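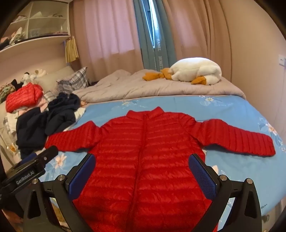

16 May 2026

Winter clothes, folding and storage, continued from the March notes.

Began with the puffer jackets, as Peiyu asked. I leave the sweaters for the next entry, they need their own page.

The red one first. It is the quilted type with narrow baffles on body and sleeves, stand-up collar, zipper hidden under the front. I work on the bed because the table in the small room is too short for a jacket with both sleeves out. Front side up, zipper in the middle. The bed is softer than a table and the edges of the fold are not so sharp, but for a puffer this is no problem.

Method A (the one Ritu Chaudhary wrote on the card):
Close the zipper up to the collar. Smooth from the middle to the sides with the flat hand. Fold left sleeve across the chest, then right sleeve over it. Fold both sides in until the width is the same as the collar part plus one hand. Roll from the hem to the collar, slowly, and press with the forearm at each turn.

Method B (mine):
The same until the sleeves, but then fold in three from the hem and no rolling. Put it in the bag and press the air out in the bag.

Result for A: the roll is small and nice, but it opens again when I take the arm away. I needed to hold it with the knee while I was looking for the strap. Next time put the strap under the jacket before starting. Also I rolled too fast the first time and the air went all into the collar, which became like a pillow. Opened it and did it again. Second roll was 4 cm thinner, measured at the middle.

Result for B: bigger, but flat, and it stacks. Three jackets on top of each other stay in place. With the rolls I can't stack more than two before they go away to the sides.

Ritu came in at the end and tried A herself. Hers was better than mine. She pulls the sleeves a little longer before folding them, so there is no lump at the elbow. I write it here so I remember: pull the cuff first, then fold.

Bags. We have the Lirneck ones with the valve and the Plarkska cotton ones. The Lirneck makes everything very small, but I don't want to keep filling in it from now until winter. Peiyu Zheng thinks one season is fine. I think we should put one jacket in each kind and look at them in November – then we know. The Plarkska bag takes one puffer by method B and the cord closes without force.

Time: 12 minutes for the first jacket with all the repeating. The later ones were much faster, but I did not write it down. Sorry.

Labels: name of the item, method letter, date, initials. Please write on the paper label and not on the bag, the last pen did not wash out.

Dark clothes: not sorted yet. Trousers and tops to be separated before anyone folds anything. I also want to check pockets, last time there was a tissue in one and we found it on all the others after washing.

To do:
– straps cut to one length, 1,000 mm
– ask Ritu to write the cuff step on the card
– one red jacket in Lirneck, one in Plarkska, if we find a second of similar thickness
– sweaters, next entry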